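Laundry, week whatever

March 3, 2024

Eduardo asked me last night why the write-up is taking so long, and I told him the result is embarrassing. He said embarrassing results get read more. So.

The question was simple. We train a policy on demonstrations of loading and unloading laundry machines, and it does fine in the kitchen where it learned. Move it to another home and it falls apart. Sebastião's view was that we needed more demonstrations. Mine was that we had plenty and they were too much alike. We had 2322 of them, nearly all from one room, all tidy, because I had tidied it.

So we split the training set two ways. One policy, which we called Clolero for reasons that made sense over dinner, got 600 demonstrations from the clean room. The other, Wesham, got 190 from messy ones, with bags and packaging and dark bins left wherever they happened to be. Same network, same training budget, same arm.
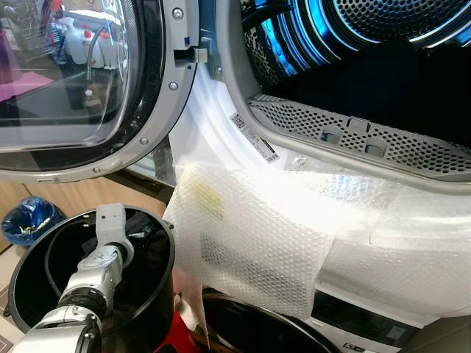
I expected Clolero to win on its home turf and lose elsewhere, which would have made a nice crossed pair of lines for the paper. It lost in both places. Wesham got its grasp in 76 percent of trials in new rooms, with a third of the data, and it even beat the other one in the room I had spent October dusting.

The failures are more interesting to me than the score. Clolero's worst habit was going after reflections in the door glass. It would drift toward the porthole, slow down politely, and close on nothing. Wesham hardly did this. Genivaldo Sampaio thinks the clutter gave it more reflections to get wrong in training. I think he's probably right, but we haven't tested it, and a matte film over the glass would be a cheap way to find out.

Two caveats before Eifion Rees writes to me again. The messy set came from more operators, so part of the gain could be people – Genivaldo in particular drives the arm like he's late for a bus. And we tested on front loaders only. A top loader is a different reach and I make no promises.

Next is the operator split, with everyone driving in the same mess. I've been told to stop wiping the counters.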